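Etov Play Kitchen Accessory Set: Product Review
Prepared by Marisol Orozco, Tshabalala Early Learning Resource Office
February 20, 2024

Purpose of this review

The Resource Office reviews pretend-play materials before they are added to the list from which member classrooms may order. The Etov Play Kitchen Accessory Set was submitted for the current list by its distributor, Stalov. It is intended for children aged three and older and consists of a toy toaster oven, tableware, a colander, and an assortment of play food. Reviewers used the set over a period of 7 weeks in two classrooms, one of mixed age and one prekindergarten.

Contents and first impressions

The set arrives in a single carton with the smaller pieces bagged by type. Assembly is limited to the oven, which requires its rack to be slid into place. The printed guide covers this step adequately but says nothing about cleaning, and teachers had to consult the distributor on that point. Stalov replied the next morning with a one-page care sheet. The office asks that this sheet be included in the carton for all classroom orders.

The toaster oven

The oven is the piece around which most play was organized. It has a glass door panel with a silver frame, a blue interior, a dark wire rack, and two black control knobs. Children understood its use without instruction. The door opened and closed smoothly throughout the review period, and the knobs remained firmly attached. In the prekindergarten room, the oven was quickly adopted as the center of a pretend restaurant, and its appearance was close enough to a household appliance that several children named dishes their own families prepare.

The dark exterior shows fingerprints readily. A damp cloth is sufficient, but the oven must be wiped often if it is to look presentable. It is also the largest item in the set and takes up a good share of a small play table. Classrooms with limited surface area should plan for this before ordering.

Tableware and cookware

The plate and cup are of a suitable size for small hands. The plate is translucent, in a muted grayish purple, and some children had difficulty finding it in a crowded bin. The green cup and green colander were located and returned to the shelf far more reliably. The flat handle of the colander was comfortable to hold, and the piece saw heavy use in sorting and rinsing games, including at the water table, where it drained well.

Play food

The ketchup bottle was requested more often than any other item. Its red body and white cap are instantly recognizable, and the tomato emblem on the label gave teachers a natural opening for conversation about where foods come from. The half orange and the strawberries were well received. The strawberries are small, and several went missing under furniture during the second week. The office recommends that a count be taken at cleanup and that replacements be available for separate purchase. At present they are not.

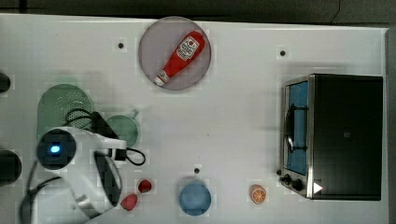 Toaster oven, tableware, and play food from the set on a white tabletop.

Comparison with the Prorness set

The office previously listed the Prorness Kitchen Basics set, which offers a wider choice of food and a sturdier storage box. Its oven, however, has a painted door that does not open, and interest in it declined quickly. The Etov set holds attention longer on the strength of its oven alone. Where a classroom already owns the Prorness food, the two may be combined without difficulty — the fruit is close in scale.

Durability and care

All pieces were washed by hand in warm water with mild soap, and the oven was wiped only. More than 70 children handled the materials during the review. Light scuffing was recorded on the underside of the colander, and one corner of the ketchup label had begun to lift by the final week. No piece cracked.

Recommendation

The set is approved for listing, with 2 conditions: the care sheet is to be packed with every classroom order, and the distributor is to offer replacement strawberries. Orders may be placed through the Resource Office using the standard materials form.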